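Chapter 7
The Smallest Room in the House

When I started cleaning holiday units at Ustville I thought I knew how to do a toilet. I'd been doing my own for years, hadn't I? Squirt, scrub, flush, lid down, off to put the kettle on. Then my first supervisor walked in behind me, lifted the seat with one gloved finger and showed me what I'd left on the other side of it. I've never forgotten the colour (or the smell, come to that).

So we're going to begin this chapter with everything up. Lid up, seat up, both leaning back on their own so you've got two hands free. If they won't stay put, the hinges need tightening, and you can write that on your job sheet before you do anything else.

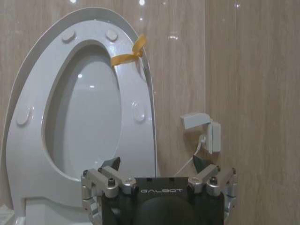
Most learners go straight for the bowl, and I understand why, it's the bit everybody worries about. But the bowl gets water through it all day long. The underside of the seat doesn't! It cops every splash and then gets folded down out of sight. At the Pristska training flats we had learners swab both surfaces one September, and there was plenty of red-faced silence when the plates came back.

Pay attention to the bumpers, those little raised pads that meet the rim when the seat comes down. Grime collects in a ring at the base of each one, and a flat wipe with a cloth slides right over it. I use an old toothbrush with a dab of cream cleanser, go round each pad, then follow up with a damp microfibre. A whole seat takes me 80 seconds. My learners at Macapagal started out closer to 200, and that's fine, speed comes later.

Now, ribbons. Some households tie one onto the seat so there's something to grab when you lift it, and I'm rather fond of the idea. Fabric holds moisture, though, so treat it like any other bathroom textile: untie it, wash it hot if the fibre allows, dry it properly and tie it back on the same side you found it. Clients notice if you don't.

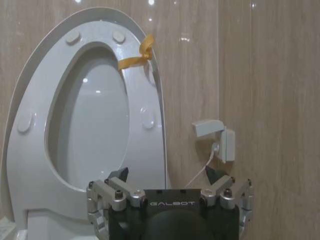

Figure 7.1 Seat and lid raised, with a yellow ribbon tied to the seat. Note the bumpers and the power point on the wall.

Which brings me to walls. Glossy panelling is lovely to wipe down, but cleaner dribbles into the seams, so spray your cloth and leave the wall alone. Go with the grain, top to bottom. Near a power point, use a cloth that's barely damp, and keep the spray bottle well away whether the cover is up or down.

Before you read on, have a look at the Gramia colour chart on page 134 and sort your cloths into piles. Red is for the toilet and stays with the toilet. We'll start with the hinges, so grab your toothbrush and a fresh pair of gloves.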